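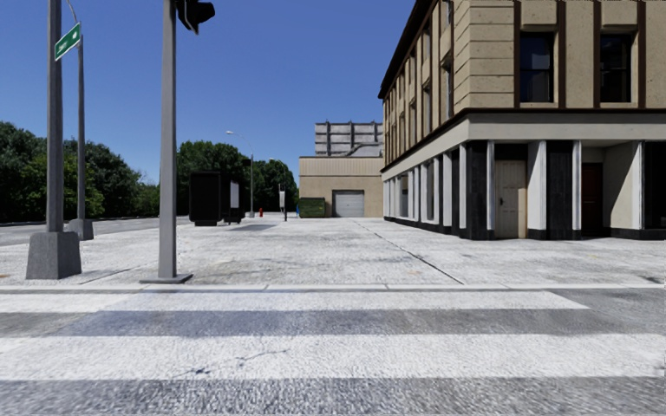 Drillden Publishes Pre-Pilot Practice Guide for Sidewalk Delivery Robots

Guide sets out simulation tests that operators complete before a robot goes onto a public sidewalk

OTSTEAD, December – Drillden today published a practice guide for companies that run small delivery robots on city sidewalks. The guide describes what should be tested in simulation, how the results should be recorded, and what a city permit office should expect to receive before it approves a street pilot.

The document was written with Hasetti, which builds the simulation software used in the work, and with Thomas, a delivery operator that plans to run robots in downtown Otstead. It is free to download and carries no license fee. Use of the guide is voluntary. It does not replace local ordinances, state law or any requirement set by an insurer.

Operators applying for sidewalk permits now submit test evidence in many different forms. Some send video, some send mileage totals and some send a letter. Permit staff told Drillden during the drafting period that they had no common way to compare one application with another. The guide gives them a single report format, with the same headings in the same order for every applicant.

What the guide covers

The guide is divided into 7 sections. The first three deal with the simulated environment itself: ground surfaces, street furniture and lighting. A test route must include curb edges, at least one marked crosswalk, and fixed objects of the kind a robot will meet on a normal block, such as hydrants, lamp posts and sign posts. Routes that consist only of open pavement do not qualify.

Glass gets its own subsection. Storefront windows at ground level can return reflections of the street, and a robot that relies on cameras may read those reflections as open space. Operators are asked to run each route past reflective panes in both directions and to log every case in which the planned path moves toward the glass.
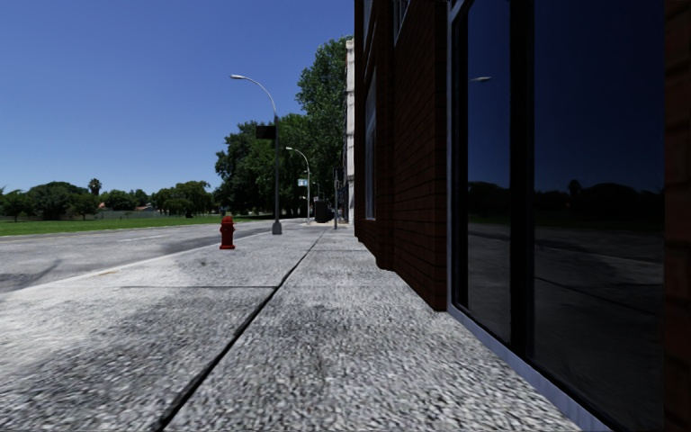

Minimum clearance is handled in the same section. The guide asks for a stated passing distance from each fixed object and from the building line, chosen by the operator and then held constant for the whole test series. An operator that changes the distance partway through has to start the series again. Where a hydrant or pole narrows the walkway, the report must say which side the robot passed on and whether it slowed.

Sections four and five cover crossings and signals. A robot must stop short of the curb, wait for the crossing phase, and clear the roadway before the phase ends. Each signalized crossing on a route is run 50 times. If the robot enters the roadway against the signal in any run, the series is recorded as failed and the cause is written up before testing resumes.

Section six covers shade and strong sun. Every route is run at 3 sun positions, so that shadow edges fall across the pavement in different places. Hard stops at a shadow edge are reported as faults even if the robot recovers on its own.
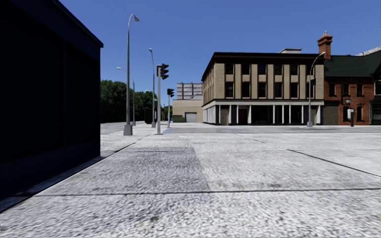
Simulated plaza with street lamps, traffic signals and a shaded area of paving. Rendered view.

Section seven sets out record keeping. Software versions, map versions and sensor settings must be listed for each run. Logs are to be kept for the length of the pilot and made available to the permit office within 15 working days of a request. A software update that affects steering, braking or object detection means the crossing tests are repeated.

Limits of simulation

The guide states that simulation results are not enough by themselves to support a full permit. Rendered paving does not reproduce every effect of rain, ice, loose gravel or a worn wheel, and behavior around pedestrians needs separate supervised trials. Operators that pass the simulated series are expected to move to a closed course next, with a person within reach of a stop control at all times.

Availability and comments

The guide, a blank report form and a worked report from the Otstead routes are available from the Drillden website. Hasetti will supply the route files to permit offices on request. Comments on the first edition are open through March, and a revised edition is planned after that.

About Drillden

Drillden develops test methods and practice guides for mobile robots used in public places. It is based in Otstead.

Media contact: Drillden Press Office, Otstead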